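Looking after a small gripper arm on the workbench: what helps and what I doubt

Filed under Workshop, November 24, 2019

The Karum leaflet says to grease the finger joints every 4000 cycles. I don't believe it, and I've stopped doing it. Grease on open links picks up aluminum dust and turns gray, and then you have a grinding paste. Wipe the links with a dry rag. If a joint squeaks, one drop of light oil on the pivot, and wipe again.

Screws matter more. Mine started to drop thin parts after 1692 cycles, and the leaflet would have had me buy new fingers. One pivot screw had backed out by half a turn. Put a paint-marker line across every screw head and onto the metal next to it. When the line doesn't meet up, you know where to look.

Thread locker: the weak kind only. Lieven Dewulf swears by the strong stuff and has rounded off two screw heads that I know of.

Bravo sells a "calibration block" for 74 dollars. A drill bit shank does the same job. Close the fingers on it, look at it against a small square, and loosen and reset the fingers until it stands straight. Do this with the power off and the plug out of the wall.

Slots are where bad alignment shows up first. A gripper can pick things off a flat table all day with one finger sitting low and you'd never know. Give it a thin rod and a narrow opening, or send it in beside the wall of a computer case, and you find out quickly.

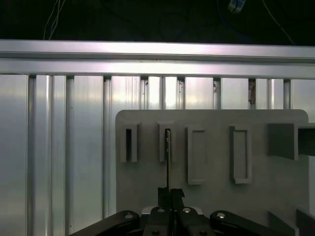
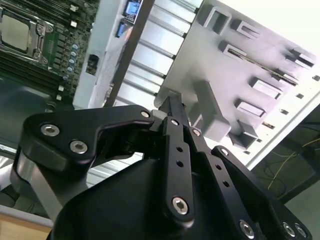
Check the finger tips under a lamp about once a month. I had a burr on one tip since March and blamed the software for it. A few strokes with a fine file took it off. The Lekari forum will tell you to run the self-test first. Mine passes the self-test with a screw missing, so make of that what you like.

Cable ties are fine for the wiring, but leave slack at the wrist. Turn the wrist by hand through its full travel before you snip the tails.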